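Granura Completes Service of Simulated Home Cell for Jatent Arm

The Granura Robotics Center has returned its simulated home cell to regular use after a maintenance period that began in May. The cell, known as Zukuvari, is the virtual counterpart of the center's Jatent mobile arm and is used to rehearse household tasks before they are tried on the machine itself.

Work on the cell was led by Fouzia Sial, simulation engineer, with support from the operations group under Noreen Malik. It covered the model of the arm, the camera views attached to it, the rooms in which it works and the library of objects it is asked to handle. All 228 objects in the library were opened and checked for size, weight and resting position.

The service was scheduled after operators reported that the simulated arm and the physical arm no longer stopped at the same point when given the same command. The difference was small at the shoulder but grew toward the gripper, and it affected tasks near the edges of tables and beds most of all. Staff traced it to a wrist adapter that had been replaced on the physical arm during the winter. The new part was slightly longer than the old one, and the model had not been updated to match.

"The hardware log had the change in it and the simulation log did not," Ms. Sial said. "We now keep one log for both, and an entry is not closed until both sides have been signed."

The first stage was carried out with the arm removed from the task list, so that the rooms could be examined by themselves. Engineers checked the seams between walls and floors, where a small overlap can cause the base to catch or drift. Floor surfaces were tested one at a time at low speed. Narrow rooms received a second pass, as the base has less space there to correct its heading. 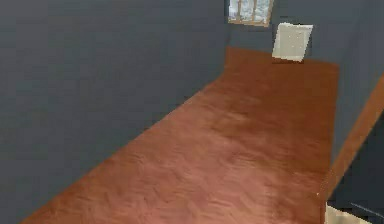
Two wall sections were found to have contact surfaces that did not line up with their visible surfaces. In practice this meant that the base could be stopped by a wall it had not reached. Both sections were rebuilt, and the earlier runs made against them have been marked in the center's records so that they are not used for comparison.

The second stage dealt with objects and the furniture that holds them. Each item was placed on its support and left alone while the software measured whether it moved. Items that slid, sank or trembled were set aside and given new contact settings. Bottles and cups took the most time. A tall item on a smooth surface will often begin to creep when its friction value is too low, and raising the value too far makes it behave as though it were glued down. The team settled on a middle value for glass and checked it against drop and push tests made with the physical arm at the Chauke building.
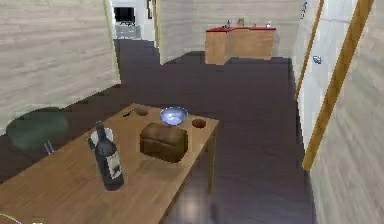
The Zukuvari simulated home, with a wooden table in the foreground and the red-topped counter against the far wall.

The arm was then brought back with a corrected wrist length and a new joint calibration. Operators moved each joint to its limit in turn, recorded the reading and repeated the motion on the physical machine. Where the two readings differed, the simulated joint was adjusted and the motion was run again from the start. The gripper was calibrated last, first open and then closed on a test block.

Soft goods required a separate procedure. Blankets and other bedding in the cell are treated as fixed shapes, which keeps the simulation fast but limits what can be learned from it. Ms. Malik said the center had considered replacing them with fully flexible models and had decided to wait. Bedroom tasks will continue to be limited to picking up objects that rest on the bed and setting them down again.
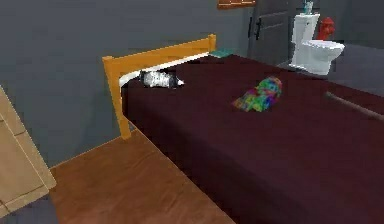 To prevent the arm from pressing into the bedding on approach, the team raised the lowest permitted gripper height over beds and added a slower final movement. The same limit has been entered in the controller of the physical arm. Operators who need a lower approach for a particular item may request one in writing from the operations group.

Acceptance testing consisted of 2,469 short runs spread across every room in the cell. A run was accepted when the simulated arm ended in the position predicted by the calibration table. Runs that failed were sorted by cause, and the cell was not released until every failure had been assigned to an open or completed repair. Remaining repairs concern minor visual faults and blurred surface textures, none of which affect contact or movement.

Under the new schedule, the cell will be given a short check at the start of each working day, before the first task is loaded. The check takes around 20 minutes and includes a joint sweep, a gripper cycle and a resting test on a small group of objects. Results are stored with the day's runs. A full service will be carried out whenever a part of the physical arm is replaced or moved.

Teams with reserved time on Zukuvari should reload their task files before their next session, as files saved before the service refer to the old wrist length and will be rejected. Settings for individual cameras were not changed. Requests for help with converting older files may be sent to Ms. Sial's office, and bookings continue to be handled through the operations desk at the Chauke building.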